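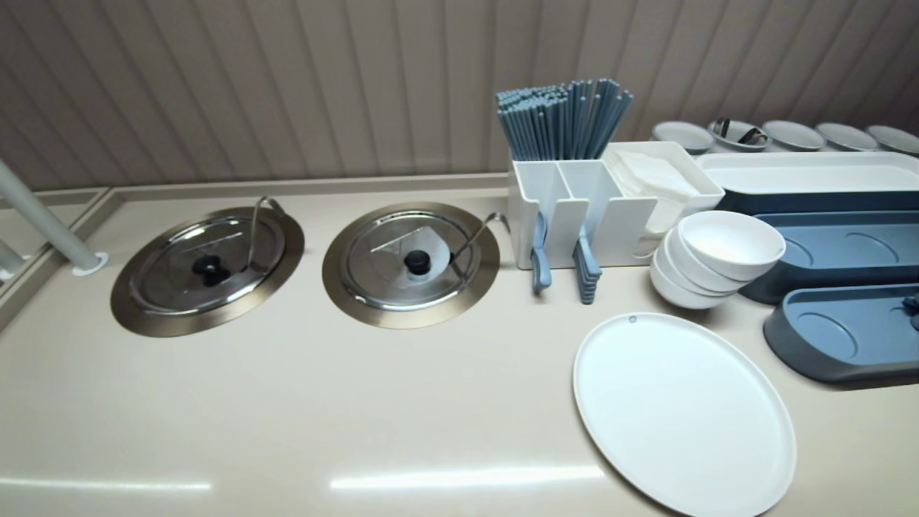 Search reviews
Search

Flisteo drop-in soup warmer, two-well model: a review after one season

I run the lunch counter at a small guesthouse outside Illton. We serve breakfast to guests and soup to anyone who walks in between 11:30 and 2:30. For years we used two freestanding kettles that sat on the counter with their cords hanging down the back. Last spring one of them quit, and I decided to put in a built-in unit.

I looked at two models. The Rallport was cheaper to install but had one control for both wells, so both soups had to be kept at the same setting. The Flisteo has a separate dial for each well. I paid $2,122 for it. With the counter work and the electrician the total was $3,303. Get a quote for the cutting before you buy anything, as it came to more than I had planned on.

Installation

Joaquim Matos did the cutting. The paper template that comes in the box is accurate, but it does not show how much room the control box needs underneath. Ours hit a drawer rail and Joaquim had to move the drawer over. The manual gives that clearance on a separate page near the end. Read that page first.

The wiring took the electrician one morning. The unit needs its own circuit. The cord that comes with it is short, so plan the outlet close by.

Heating

The wells take soup that is already hot. They are not meant to cook it or bring it up from the refrigerator, and the manual says so. I tried it once with cold lentil soup and it was still lukewarm when the first customers came in. Now we heat everything on the stove and carry it over at eleven.

Once it is hot it stays hot. I check with a probe thermometer every hour. Thick soups need stirring or they catch on the bottom, split pea worst of all. Thin broths can be left alone on a middle setting for the whole service.

The dials are marked 1 to 8 with no temperatures. You have to work out your own settings and write them down. Mine are 5 for broth, 4 for cream soups and 6 for chili. Candela Arrieta, who cooks for us on weekends, likes chili at 7 and then has to scrape the pot.

Lids and ladles

The lids fit well and do not rattle. A guest lifting one should set it down on a plate or it will drip on the counter. I would have paid extra for a hinged lid. The ladles in the box were too small, so I bought bigger ones from the restaurant supply place in Sepúlveda.

Cleaning

The inner pots lift out and go in our dishwasher. The well itself has to be wiped by hand after it cools, which takes most of an hour. We have hard water, and a white ring had formed by October. Vinegar and warm water took it off in one try.

The rim collects drips. If they dry on overnight you need a plastic scraper. Do not use steel wool. I did, and there is a dull patch I can't get out.

Service

One dial came loose in the second month. I called the dealer and spoke with Nicanor Paredes, who mailed a new one without charge. It took nine days to arrive. We turned the post with pliers until then.

Power use

I put a meter on the circuit for the season and it read 427 kilowatt-hours at the end. That was lower than I expected for two wells running six days a week. Keeping the lids on makes a difference.

Who should buy it

If you serve soup every day from the same spot, it is worth the money. If you only need it for parties or a holiday buffet, keep the freestanding kettle and save yourself the hole in the counter. I would buy it again, but I would have the drawer moved before the unit was delivered.

Rating: 4 out of 5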